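Tutorial: Masking the bin walls before grasp planning

If your planner proposes grasps on the bin itself, or sends the fingers down into a corner where they cannot fit, most likely your point cloud still contains the walls.

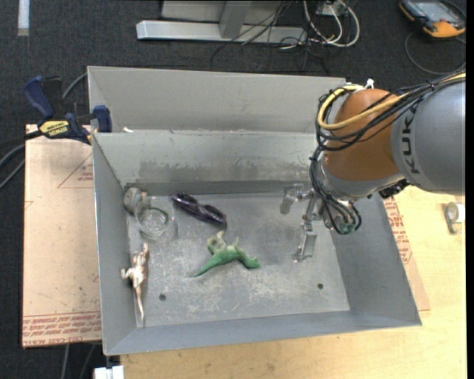 I will show how we remove the walls and the floor in Osar, our small perception package, and how we pass the result to the planner. The method is simple and needs no learning. It was first written by Kittipong Ratanaporn for another cell, and I have changed it for sheet-metal bins, which are more difficult because grey metal gives bad depth at some angles.

Last update: July 23, 2018. Tested with Osar 2 and the Hirkis planner. Older versions use other parameter names, see the end of the page.

What you need before you start

A depth camera fixed to something solid, already calibrated to the robot base. If your hand-eye calibration is older than your last camera move, please do it again now. I have lost a complete afternoon with a good mask in a wrong frame.

A bin that does not move. We hold ours with a bar clamp on the upper left corner. Even a small push from the gripper is enough to shift the walls out of the model, and then you will look for the error in the software.

An empty bin for the first recording. Take out every object, also small scraps of paper.

Step 1. Record the empty bin

Start the camera node and let it warm up. Then run

osar_record --empty --frames 55 --out bin_empty

The tool takes the median of all frames for every pixel. On shiny or scratched metal a single frame has many holes, and the holes are not in the same place each time, so the median fills most of them. If large areas are still missing, change the light first. I tried to solve this with filters and the result was a floor that looked beautiful and was too high.

Step 2. Fit the planes

osar_fit --in bin_empty --planes 5

The five planes are the floor and four walls. Do not assume that the walls are vertical. Ours slope, and the left one and the right one are not the same width seen from the camera. An earlier version of the code used a box model and cut away good grasps on the right side, because the box was standing where the real wall was leaning outwards.

Look at the result in the viewer before you continue. Each plane gets its own colour. If the floor and the front wall share one colour, the fit has joined them, and you must lower the angle tolerance in fit.yaml:

angle_tol_deg: 12

This is the value we use. With a bigger one, the low front wall disappears into the floor quite often.

A tall back panel needs some attention. It rises behind the inner back wall and it is nearly parallel to it, so the fit sometimes takes the panel in place of the wall. Set max_height to the height of the bin rim and the panel will be ignored in the fit. It must still be in the collision model, see Step 4.

Step 3. Set the mask distance

Every point closer to a plane than the mask distance is removed. There are two distances, one for the floor and one for the walls:

floor_dist_mm: 2
wall_dist_mm: 6

The floor value must be small, or you lose flat things. A toy dinosaur lying on its side is thick in the body but its tail is thin, and with a large value the tail goes away with the floor. For the grasp on the body this is not a problem. For the collision check it is, as a second finger may come down on the tail.

The wall value can be bigger. Be careful only with objects that lean on the wall or lie along it. If you test with such an object and its cluster becomes much narrower than the object, reduce the value by one and try again.

Dark glossy objects and clear cups are another matter. The mask does not hurt them, but the camera may return no points or wrong points on them. Thongchai Saithong is working on this part with colour segmentation, and I will link his page when it is ready. Until then, keep a few of these objects in your test set so that you do not forget the problem.

Step 4. Give the walls back to the planner

Many people miss this step. The mask removes the walls from the grasp candidates, but the arm can still hit them. Export the planes as collision geometry:

osar_export --planes bin_empty --to hirkis --include-panel

In Hirkis, load the file as a static scene and turn on the check for the fingers, the wrist and the cables. For the cables we use one fat cylinder around the orange joint, a bit larger than the widest loop. It is an ugly model — but it has saved us cables.

Step 5. Check with a still scene

Put a few objects in, do not move the arm, and ask only for candidates:

hirkis_plan --dry-run --limit 370

Draw all of them. You should see no candidate with its centre on a wall, and none on the rim. Some may be on the floor near an object, these come from noise and the scoring will put them last. If you see a group of candidates at a drilled hole in the floor, add the hole to ignore_regions. The edge of a hole gives a nice sharp contour and our detector likes it too much.

Only after this, run at low speed with a hand on the stop.

Changed names

wall_margin is now wall_dist_mm. floor_margin is now floor_dist_mm. The option --box was removed in June.

Thanks to Nuanchan Nuchit, who found the mistake in the panel export.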